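Warnwood Robotics Club

The Warnwood Robotics Club is a student club in Jedton, founded by Ehsan Talebi. Known for its yearly sorting project – household goods, one arm, one basket. 51 members as of February 23, 2024.

Members work in pairs. One writes the task, the other runs the arm, then they swap. Tasks use ordinary things from home, such as bowls, towels, bottles and packets, laid out on a felt-covered table.
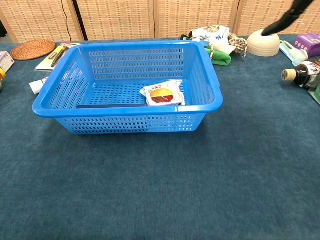
Each pair logs 150 attempts per term, failed ones included. Logs are checked by Mahsa Yazdani, who took over teh training side from Talebi. Dropped items count as a fail, even if they land in the basket.

The club enters the Bahrami Cup, held each June. Best result so far: second place, 239 points out of 260. Alico round not entered – clashed with exams.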